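3.2 Storage and ageing of elastic luggage cords

Cords held in stock lose tension before they are ever used, and the loss depends on how they are kept. Earlier work on rubber-cored cord has dealt mainly with outdoor exposure, where sunlight and ozone attack the core through gaps in the braid. Much less has been written on indoor storage, although a cord may spend longer on a shelf than on a roof rack. We therefore compared three ways of keeping cords: hung at full length, coiled in closed boxes, and coiled in open trays.

The sample consisted of 249 cords bought through two suppliers, Protier and Fuchs. Each cord was measured at rest, stretched to one and a half times its resting length, and held for 30 seconds before the force was read. The hooks were left on throughout, as removing them disturbs the crimp and lets the outer braid slip. Cords with a damaged crimp on arrival were set aside, leaving 107 in the hung group and the remainder divided between the two coiled groups.

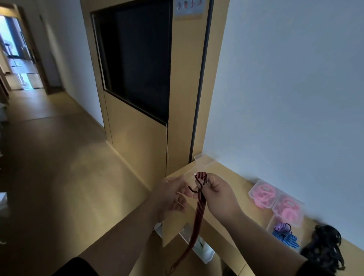 Readings were repeated after 6 months at the same time of day, with the room kept at a steady temperature. Coiled cords were allowed to lie straight overnight before measurement – a step left out of the pilot study, where the curl left by storage made resting length hard to judge. Two of us (Sison and Panganiban) took all readings, each working without sight of the other's results. Where the two values differed by more than the tolerance set in Section 2, the cord was measured again and the mean of the later pair was used.

Figure 3. Elastic cords of the kind discussed in Section 3.2.

Loss of force was smallest in the closed boxes and largest in the open trays. Hung cords fell between the two, with a wider spread of values. Part of that spread may come from the weight of the hooks, which varies between makers, but the present data do not allow the two effects to be separated. Resting length changed little in any group. The effect of braid density is taken up in Section 3.3.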